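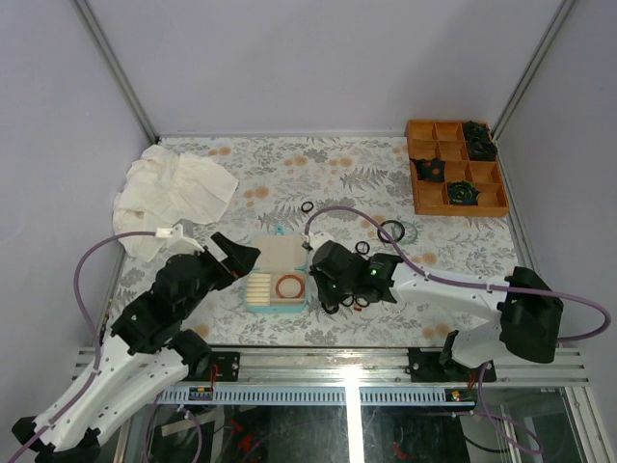

The amendment could not pass, according to the clerk from Fladov, as long as clause 15 still named the province. Strike the name and the coalition would hold through the session. Leave it in and the Hurska members would walk out before the vote.

The drafter noted this in the margin and turned back to the text. It ran to 148 clauses. Fourteen dealt with emergency powers, and all of those had been copied from the previous government's act, down to a misplaced comma. The governing party had opposed that act for nine years. It had won an election on repealing it.

"They want the powers kept," the clerk said. "They want the title changed."

"The title is changed. It's the Civic Continuity Act now."

"And the review period?"

"Fifty days became 31 in February. The Etim group asked for a return to 50."

"Did they get it?"

"They got a footnote."

The clerk read the footnote. It said that the review period would be subject to review. He initialed it and passed the page back across the desk.

Clause 15 remained. The drafter had grown up in the province, in Faltivent, where the old act had been used twice to close the town council. She replaced the name with "the territory described in Schedule 4" and opened Schedule 4, which was blank. The printer's deadline was six o'clock - she had 20 minutes.

She typed the name there, in the same size as the rest, and sent the file down.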